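Speaker notes - Collecting demonstrations at Wandcombe
Presenter: Adebayo Ekpo
Mar 7, 2024

Slide 4. Acknowledge Wanpen Sombatkul and Kelechi Igwe, who organised the operator roster. State the purpose of the programme plainly: the learning system is given recorded demonstrations, and its behaviour can be no better than those recordings.

Slide 5. Leave this one up for a full minute. Direct the audience to the centre of the floor, where the two grippers nearly meet. Short two-handed tasks of this kind make up the bulk of the Hidimow set. Mention that the coloured plaid walls are part of every recording made at this station.

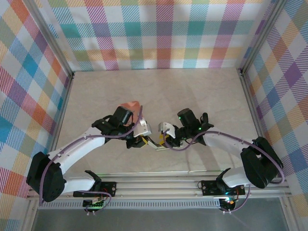
Figure 2. Two-arm station, with a thin pale strip on the floor between the grippers.

Slide 6. The first collection period yielded 190 episodes. One was withdrawn owing to a corrupted joint log, leaving 189. Of these, 112 were accepted for training after review by Ah-rin Woo. Pause here, as the audience will probably ask about the rejected portion. Most were hesitant approaches or grasps released early - they have been catalogued and retained for later study.

Slide 7. Labelling practice. Each episode receives one task label and one outcome label. Operators do not label their own work. Refer questions on the annotation guide to Hermenegildo Arriaga.

Slide 8. Next period opens in May, with four operators and a revised consent form. Invite questions.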